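Why do water bottles have ridges?

Nivberg Kids explains, page 24

Grab a plastic water bottle. Run your finger down the side. Bump bump bump. Those are ribs! Not there to look fancy. They have a job.

The plastic is thin. Really thin. Squeeze a flat sheet of it and it just folds. But bend a sheet of paper back and forth like a fan, then try to squash it. Harder, right? Ribs work the same way. A folded shape is a stiffer shape.

What about the top? The part where the bottle gets skinny is the neck. The sloping bit under it is called the shoulders (yes, like yours). Shoulders help the water slide toward the neck so you dont get a big splash up your nose.

And the cap. It has tiny ridges too, all the way round the side. Those are for your fingers. Smooth cap plus sweaty hands = no drink.

Inside the cap is a spiral, called a thread. Turn it and the cap gets pulled down tight. Turn it the other way, off it comes. Lefty loosey!

Now look thru the side. Clear plastic lets light pass, so you see whatever is behind it. Some light bounces off insted, and you get little white shiny lines.

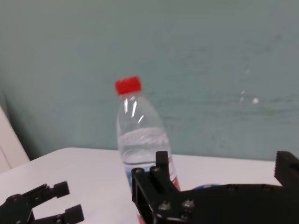

Red cap, ridges on the side. Find the water line!

Try it at home
You need 2 empty bottles, one with ribs and one smooth. Caps off. Squeeze each one in the middle. Which one gives in first? Now fill both with water, caps on tight, squeeze again. Big difference. Water hates being squashed, so it pushes back.

Do it over the sink. Recycle the bottles after.

Next page: why Nina's soup spoon gets hot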